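Welcome to the notes for the **Varo** tool-tidying set! It covers one small job, sorting screwdrivers at a plant bench, and we had a great time putting it together. If you like hand tools, succulents or well-used work surfaces, have a browse.

## What's in it

- 1466 labeled images and 80 short clips
- 13 kinds of object, from screwdrivers to spray bottles
- one text file per clip, saying which tools were sorted

Everything comes from the potting corner at our Drosasthorpe workshop, shot in July. The white marble-patterned tabletop is a favorite of ours (orange handles really pop on it!), and we kept the same plant stand at the back so that clips are easy to compare.

## A look at the bench
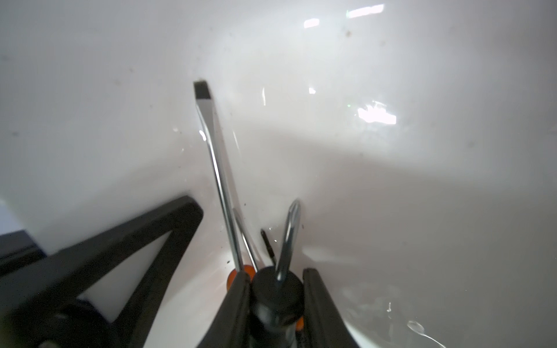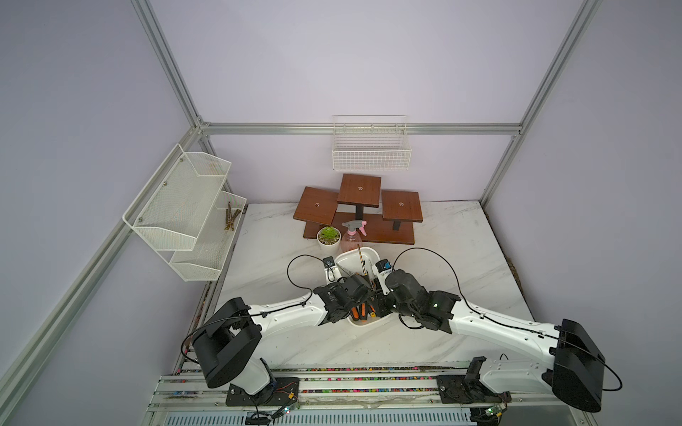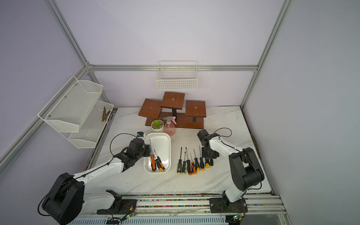
*First: a flat-head screwdriver up close against white. Second and third: the bench with its tray, succulent and wooden stand.*

## Labels

Names are kept plain. `screwdriver` covers every tip; if the tip is clear enough to read, there's a second field for it, such as `flat`. Long thin things we couldn't settle on go under `stick_or_brush`. The wall storage has two labels, `wire_basket` and `mesh_organizer`, and they do get mixed up, so please tell us when you spot one.

Shiny shafts were the hardest part. Glare on chrome can eat half a tool, and we drew those outlines by hand on a long Friday. Some edges are still a bit wobbly.

## Folders

```
varo/
 images/
 clips/
 notes/
 labels.csv
```

`labels.csv` has 1732 rows, and one image can have several. Open it in any spreadsheet program, but keep the `id` column as text or the leading zeros vanish.

## Known gaps

- very few pictures of the succulent from behind
- specks and crumbs on surfaces aren't labeled
- `spray_bottle` has no field for how full it is

## Using it

Free for study, teaching and hobby projects. Please credit "Varo set, Karagiannis workshop, Drosasthorpe". Fixes to the labels are very welcome, even single rows!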